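Jennylyn Villanueva spent two seasons on the reality series Busska before she walked off in November, midway through filming. She has said little about it since. Over coffee at Ntuli, she agreed to go through it from the start.

"People think there was one big fight," she said. "There wasn't. I was tired, and I asked for a week at home. They said no, so I went home."

Her contract ran to 32 pages. She says she read it all, but not carefully, and signed the same night. It paid her 2000 dollars an episode.

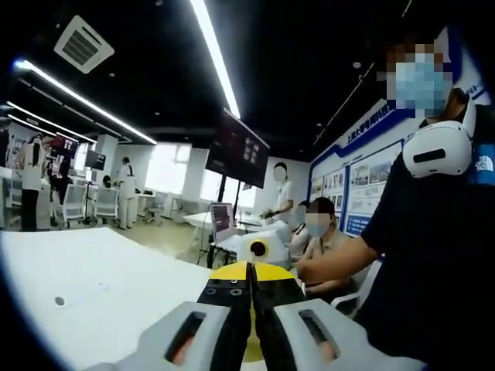

The white table, with a dark navy T-shirt at right.

The rumor that followed her longest was that she and co-star Crisanto Salazar were secretly married. A fan account posted it and it was shared everywhere within hours. Villanueva said her mother called her before breakfast to ask if it was true.

"I've had dinner with Crisanto maybe four times," she said. "He's a nice man. He was dating somebody else the whole time, and she was not happy with me."

Salazar confirmed by phone that they were never a couple. He is still on the show and would not talk about her exit - "that's hers to tell," he said.

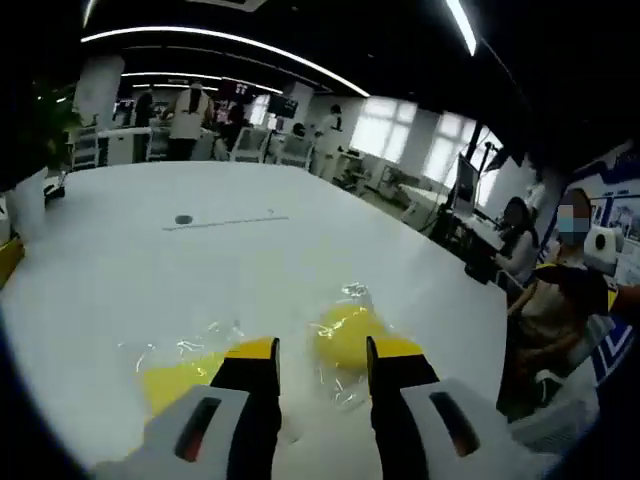 Clear plastic bags with yellow items on the table.

Villanueva counted the messages she got the day after her last episode aired. There were 457. She answered 40 and then turned the phone off.

She has a small part in Vultine, a scripted drama, and plays a nurse. She likes having lines to learn. Asked if she would go back to Busska for a reunion, she took a while to answer.

"One night, maybe," she said. "If I can drive myself there and drive myself home."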